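Speaker notes – "Where Does It Live? Sorting Out a Shed Full of Small Bits"
Grosau Community Hall, Wednesday, 7 pm

Slide 1. Title. Wait for the urn to stop hissing.

Thank Auður Ladefoged for the invitation. Mention that she asked for "something light", and that I've chosen screws.

Slide 2. My father's shed. He had 447 baby food jars with their lids nailed to the rafters. I know the number because I had to take them down. Eleven of them held anything you'd want. One held a tooth. (Pause. Don't explain the tooth.)

Slide 3. The main idea. We don't lose things, we buy them twice. When I finally sorted my own shed I found 2,033 wood screws and a receipt for more wood screws. Ask the room: who owns more than one tape measure? Who could find one now?

Slide 4. Boxes with lids.

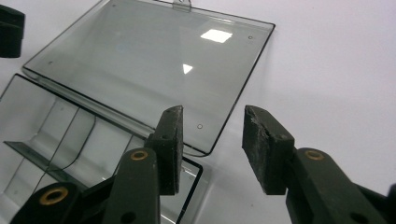
Clear plastic, lid open. See-through is the whole trick.

Talking points:
– Tinted is fine. Opaque is a surprise party.
– Shallow beats deep. Anything at the bottom of a bucket has retired.
– Labels go on the front edge as well as the lid, or you'll stack them and be back where you started.

Tell the Dong-geon Ryu story here if we're running early. He alphabetised his fasteners. Bolts were under B, coach bolts were under C, and "the good bolts" were under G. His wife still can't hang a picture.

Slide 5. The one-year tub. Everything you can't name goes in a single tub with the month written on it. Mine says April. If you haven't gone digging in it by next April, out it goes. Heriberto Nina from the hardware co-op will tell you this is wasteful. Heriberto has three garages.

Slide 6. What goes with what. Sort by job and forget about size. Picture hooks live with picture wire. Tap washers live with the plumber's tape and the swearing.

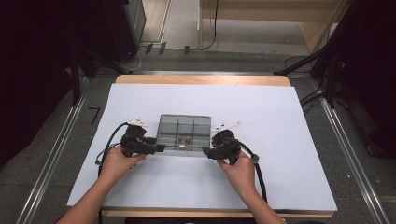 Should I sort everything in one go?
Set aside one evening for one shelf and stop when it's done. People who empty the whole shed onto the lawn end up with a lawn full of shed, and then it rains.

Slide 7. Cost. I spent up to 7 dollars a box, which hurt until I added up the duplicate hinges.

Slide 8. Homework. Pick the drawer you open with your knee. Empty it. Put back what you'd pay for again.

Questions. If A-yeong Ban asks about Allen keys, say there is no known cure and move on to supper. Return the laser pointer to Auður. Check pockets for the laser pointer.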